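Gatti laundry service moves folding stage to the bedroom

22/11/2020

Gatti, the home laundry and linen service, has changed the way its staff finish clothes at customers' homes. Dry items are now folded on the customer's bed and stacked there, ready for the drawer. Until April they were folded at a table and carried through in a basket.

The change follows a trial covering 800 visits. Bernd Baumgart, who runs the home service, said the carrying stage was where most of the refolding arose. Trousers were the worst affected. A pair folded on a narrow table tended to open at the waistband when lifted, and the legs then creased across the knee.

Under the new method the bed is made first and the top blanket left on. Trousers are laid flat, one leg is brought over the other, and the seat is smoothed before the length is halved.
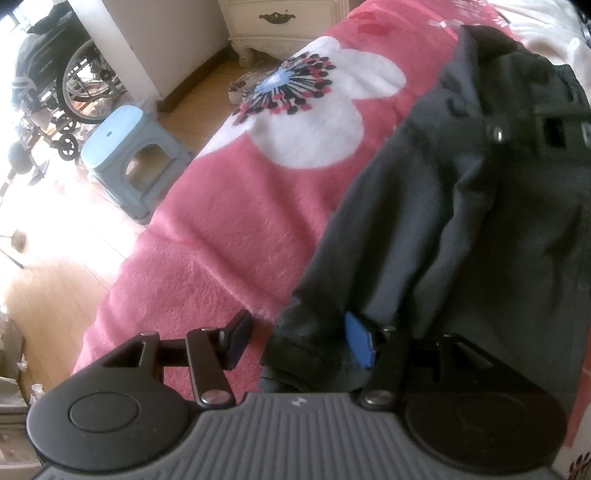
Dark grey trousers laid out on a pink flowered blanket.

Plush blankets needed a separate note in the staff guide. The pile holds cloth in place, which helps with slippery fabrics, but a ridge in the blanket will show up as an uneven fold. Staff are told to flatten the area by hand before laying anything down. They are also told to check dark clothes for fluff after folding and to use a dry brush if needed.

Stacks are limited to 8 items. Anju Jaiswal, who wrote the guide, said taller stacks lean on a soft mattress and the lower pieces shift. Heavy items go at the bottom with the folded edge facing the same way throughout. Black and dark grey clothes are kept together, as customers had asked for this more often than for sorting by type. 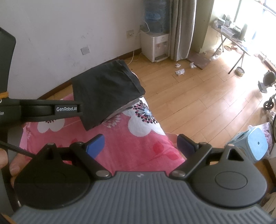

Does folding on a soft bed give a worse crease than folding on a table?
The crease is slightly less sharp, but the clothes are moved less afterwards, so fewer of them need to be folded again.

The average visit is now 21 minutes shorter where trousers and knitwear make up most of the load. No change was recorded for bed linen, which is still folded by two people standing.

Gatti plans to extend the method to its 2,000 regular customers. Shirts are left out for the present and will continue to be supplied on hangers. Dinesh Malhotra has been put in charge of staff training.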